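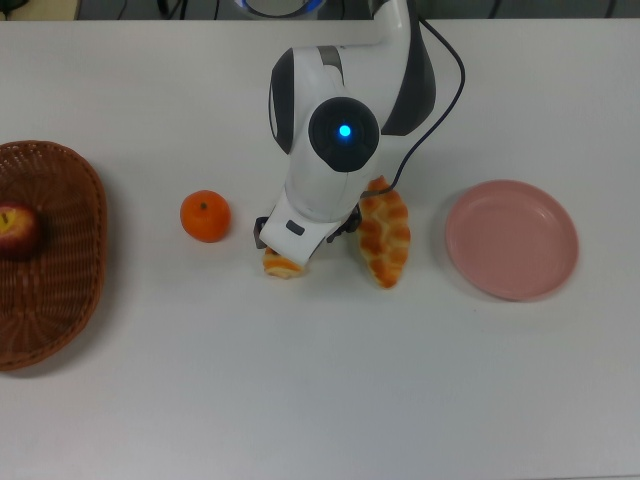
Zekport, the family-owned bakery supplier, will begin selling its frozen butter pastries to small cafes and corner shops from September, in cases sized for counters that sell a few dozen pieces a day. Until now the company has sold only to hotels and caterers. The new line is called Prollura and covers five products, all shaped by hand and frozen unbaked. The pastry set out on the white table is long and curved, close to a croissant in outline, and beside it is a much smaller piece with a flaky surface in orange and cream. Zekport will offer both large and small sizes across the line, so that a shop can put out a full breakfast pastry in the morning and something smaller with coffee in the afternoon.

Search Search this site Go

1 Mar 2018
By Viorica Karagiannis, Press Office

The decision follows a trial with 100 independent cafes. Each received a mixed case every week and filled out a short form on what sold, what was left at closing and what customers said. Most of the cafes asked for the same two changes: a smaller case and a plainer pastry. Both have been made.

"Our old case was built for a hotel kitchen with a walk-in freezer," said Tihomir Softić, head of sales at Zekport. "A cafe owner with one chest freezer under the stairs had no place to put it. We lost a lot of orders that way. The new case fits on a single freezer shelf and two people can use it up in a week."

Prollura pastries go from the freezer to the oven without an overnight thaw. Staff place them on a lined tray, leave space between them and bake until the tops are golden brown. Baking times for convection and deck ovens are printed on the inside of the lid, with a separate line for the small size. The company advises shops to try one tray first, as older ovens often run hotter at the back.

The five products are a plain curved pastry, a twisted bun, a small plain roll, a small twist and a seeded stick. There is no filled pastry in the range. Zekport looked at an almond version and a chocolate version during the trial and has put both aside for now. Softić said the almond one sold well but dried out by midday, and the bakery would like to fix that before putting it on a price list.

All five are made at the company's Spahić Road bakery, where a second shaping table and an additional blast freezer were installed over the winter. The bakery expects to turn out 1000 cases a week when the line opens. Existing hotel and catering customers will keep their current products, case sizes and delivery days, and no prices on the current list will change as a result of the new line.

Deliveries to cafes and shops will be handled by Clukora, which already runs refrigerated vans for Zekport's catering accounts. The first delivery area takes in 600 shops and cafes along existing van routes. Businesses outside those routes may still apply and will be placed on a waiting list by zip code. The minimum order is one case, mixed or single product, and there is no contract period. Orders placed before noon go out on the next scheduled van.

"People asked me if we would send out display baskets and signs and so on," Softić said. "We won't. Most of these places have their own look and they don't want ours on the counter. They want the pastry to show up when we said it would."

Shops that join before the line opens will receive one free mixed case and a visit from a Zekport baker, who will bake a tray in the shop's own oven and go over storage and timing with staff. The visit takes less than an hour. Frozen pastries should be kept in the closed case and used by the date stamped on the side. Once baked, they are best sold the same day and should not be frozen again.

Ingredient and allergen sheets for all five products are ready now and can be sent by mail or email. The pastries contain wheat, milk and egg, and the seeded stick also contains sesame. The bakery handles almonds on the same site.

Cafe and shop owners who want a price list, an ingredient sheet or a sample tray should write to the Zekport sales office and include the delivery address and the type of oven they use. Press questions go to Viorica Karagiannis at the Zekport press office.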